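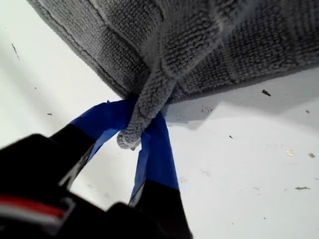
Evelien Dijkstra asked after the November session why the twig wreath is soaked before bending when the grapevine wreath was not. The grapevine was bought already coiled. Cut willow and birch dry out within days and crack at the first tight turn, so they go into the tub overnight.

Handout 4: Winter door wreath, twig base

Materials per person
43 willow or birch rods, pencil thickness or less
Florist's wire, green, medium gauge
Pruning shears
Dried material for the face (seed heads, cones, orange slices)
Ribbon, one length of 20 inches for hanging

Base
Sort the rods by length. Take the four longest and bend them into a ring, thick ends staggered. Wire the ring in three places. Feed the remaining rods in one at a time, always in the same direction, tucking each thick end behind the previous turn. Do not wire every rod; tension holds most of them. Trim ends that stick out more than an inch.

Let the base dry flat for 11 hours or longer before decorating. A base hung while damp sags into an oval. Weight it with a board if the ring lifts.

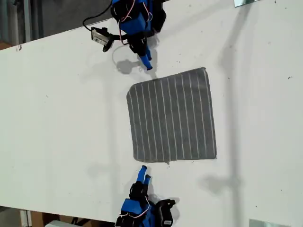 Fig. 2. Cloth laid flat on the work surface.

Face
Place the heavy items first, at the lower left, and work outward. Cones are wired around the bottom row of scales, with both wire ends twisted and pushed through the base. Orange slices take one wire through the rind, never through the flesh. Seed heads go in last; they shed when handled.

Leave at least a third of the base bare. Full coverage hides the twig work and adds weight. The finished wreath should not exceed 725 grams if it will hang from an adhesive hook.

Storage
Keep in a lidded box with tissue, away from radiators. Replace the orange slices every year.

Bring to the next session: dried base, shears, a shallow tray for the seed heads. Ribbon is supplied.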